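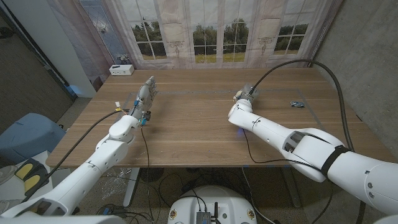 Won't the tape wreck the tabletop, one reader wanted to know after the last page, and do I really need the cloth behind it if all I've got is one toy car and a plain wall? Fair. Two answers then. No to the first if you pick the right roll, and try it both ways for the second. I like the cloth.

Setting up a tabletop play area with tape and a printed backdrop

What you need
Low-tack tape, blue-gray shows up fine on light brown wood. I buy Lumow 897, any gentle painter's tape will do
Printed fabric backdrop. Mine's the French windows one from Mudadlow, pale wall, moldings
Damp cloth, dry cloth
Tape measure
One small toy car, to test with

1. Wipe the top. Dry it too, all the way. Tape on a damp table lifts by lunchtime.

2. Test strip first. Short piece somewhere out of sight, leave overnight, peel. Finish comes up with it? Stop, use a cloth or a sheet of paper for the play area instead.

3. Hang the backdrop before you tape. Did it the other way once and dragged the fabric across my nice new corners. Top edge pulled tight, bottom well below the table so no gap shows. Creases: steam from the back, low heat, check the label.

4. Far edge of the rectangle goes down first, parallel to the back of the table. If your top has plank lines running side to side, follow one of those and put the ruler away. Long strips, one pull. Short peices wander.

5. Then the sides. Measure down from the far edge on both, mark, tape. Perfectly square isn't the point, you want a line a kid (or you) can see from where you sit.

6. Near edge last. Overlap corners, press with a thumbnail, trim.

7. Car test. Put it down near a border, on its wheels, on its side, whatever. Silver with a bit of blue in it is easy to spot on the wood. Go stand where you'll normally be. Can you tell at a glance it's inside the line? Good, done. If not, second layer of tape on top of the first.

Keep the roll. A Lotham roll is more than 130 feet, so plenty for redoing it when a corner goes.

Taking it off
Slow, low angle, pull back over itself. Don't leave it down all summer, mine went gummy in June. Leftover goo: warm soapy water, then a drop of cooking oil, then soapy water agian. Wipe along the grain.

Backdrop gets rolled, never folded. Cardboard tube, printed side out.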